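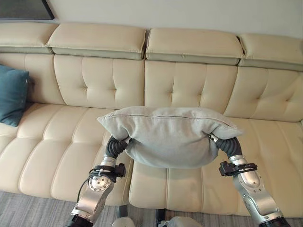
2 min read

Progress report for May, two-arm home helper, prepared for the Vundisska small projects fund

Since the last report the work has moved from the bench to the living room. Both arms now run from one controller, and the Stelano software for two-handed lifting is installed. The task for this period is to pick up a pillow from the sofa and put it back at the other end.

The ribbed black fingers press the grey pillow from two sides and keep it above the seat. The middle of the pillow sags when it is held like this, so the planned grip height was too high, and I lowered it by 2 cm.

In the last series we made 18 attempts and 13 were good. In the other five the pillow turned during the lift and one finger lost contact. I believe the cause is a small delay between the arms, but this is not yet proved.

The cable on the left wrist still needs a better path. I ordered clips from Vonex and they should arrive on Friday. Of the budget for parts, 9 percent is left. I do not ask for more money at this stage.

Next period: measure the delay, then repeat the series with a heavier pillow.

Savchuk Workshop

Comments (2)

Do you plan to share the grip settings? We have the same problem with soft things.

Good report. Please add the time per lift next month.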